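Lampshade Fittings Should Be Standardized

The retail lampshade is one of the few household parts still sold without a stated interface. A light bulb carries a base code. A hose carries a thread size. A shade carries a color name, a diameter and a price, and the buyer is left to work out at home whether it can be attached to the lamp. I think this is a fault in the trade, and that the correction is cheap enough that the usual objections to it do not hold.

The problem starts with the number of attachment methods in use. A spider fitting sits on a harp and is held down by a finial. An uno fitting drops over the socket and is clamped by a threaded ring. A clip-on grips the bulb itself. Within each of these there are further variations: the hole in the spider washer, the inner diameter of the uno ring, the depth by which the fitting is recessed below the top edge of the shade. Recess depth alone decides whether the socket hardware shows beneath the shade or the bulb shows above it. It is almost never printed on the label.

Manufacturers know these dimensions. They cannot weld a frame without them. Joaquim Prata, who ran the frame shop at Veloso until it moved to larger premises, kept a drawing for every ring and strut the shop produced, with recess and drop marked to the millimeter. None of those figures went past the loading door. The shades were boxed by style and finish, and the drawing number was replaced at the packing bench with a retail code that carried no dimensional information.

The argument I hear most often against a published standard is that shades are a decorative product and that buyers choose them by eye. This is true of the cover and has no bearing on the frame. A frame is a load-bearing part. It fixes the distance between a heat source and a textile, and it determines whether the assembly stays upright when somebody brushes past the table. A buyer may choose the fabric on any grounds at all. The dimensions that hold the fabric away from the bulb should be stated. 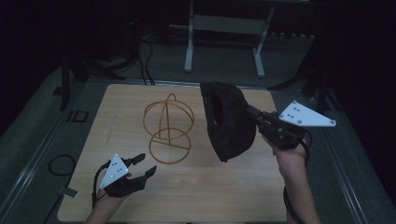 A second argument is cost. Jilberg, which supplies frames to several smaller makers, has said in its trade letters that adding a fitting code would require new labels across its full catalog of 1575 frames. I accept the count. I do not accept that it is a burden. Labels are reprinted whenever a catalog is revised, and a six-character code occupies less space than the washing instructions. The dimensions already exist in the production file. The work is a matter of copying a field from one table to another, and it can be done at the next revision without scrapping existing stock.

The third argument is the one I take seriously. Américo Mota has pointed out that a code implies a tolerance, and that wire frames are not made to tight tolerances. Rings spring when they are cut from the jig. Struts are welded by hand in many shops, and a recess drawn at 40 millimeters may come out at 38 or 43. If a shop prints 40 on the label, it has made a promise that it may not be able to keep.

The answer is to set the tolerance where the product already is. Nothing in the use of a lampshade requires the accuracy of a bearing. A recess band five millimeters wide would admit nearly all current production from competent shops and would still tell the buyer what is needed. The same applies to ring diameter, where what matters is whether the ring passes over the socket shoulder. A coarse figure that is published is more useful than a fine figure kept in a drawer.

What should the code contain? My own proposal has four elements: fitting type, inner diameter of the fitting, recess or drop, and maximum bulb envelope. The last is the largest bulb that can be installed while keeping the required clearance from the cover. Wattage limits are printed now, but wattage has become a poor proxy for either size or heat. An LED lamp in a large globe may draw very little power and still press against the lining of a narrow shade. Envelope size deals with the geometry directly, and the wattage limit can stay where it is.

Benvinda Bragança would add a fifth element, total mass, on the grounds that a heavy shade on a light base is a tipping risk. I am inclined to agree for floor lamps. For table lamps the range of shade mass is small, and I would leave it optional to keep the code short.

Some makers have moved in this direction without waiting for the rest. Pruver prints the fitting type and recess on a card inside each shade. Stiltum goes further and sells frames and covers separately, so that a worn cover can be replaced on a sound frame. The second practice depends on the first. A cover can be sold on its own only if the frame it goes over has known dimensions. Where those dimensions are not published, a torn lining means that the whole assembly is discarded, including steel that would have served for decades.

Repair is where the present arrangement does the most harm. Aparecida Cavalcanti re-covers old shades to order, and by her account over 400 frames have passed through her workshop. She measures each one from scratch, since there is no mark on any of them that can be trusted. Measuring a frame takes her longer than cutting the lining. She now ties a small metal tag to the top ring of every frame she finishes, stamped with the recess and the two ring diameters, for the benefit of whoever opens it next.

Her tag is a reasonable model for the permanent mark. A paper label is lost with the packaging, and a printed card is thrown out with the first cleaning. A stamp on the fitting washer would survive the cover, the lamp and probably the shop that made it. The washer is a punched part in any case, and adding characters to the punch is a one-time tooling charge.

I would not make any of this compulsory at first. A voluntary code adopted by two or three frame suppliers would reach most of the market, because the smaller shade makers buy their frames in. Retailers could then sort stock by fitting, and the makers who decline to print the code would have to explain its absence to their own customers.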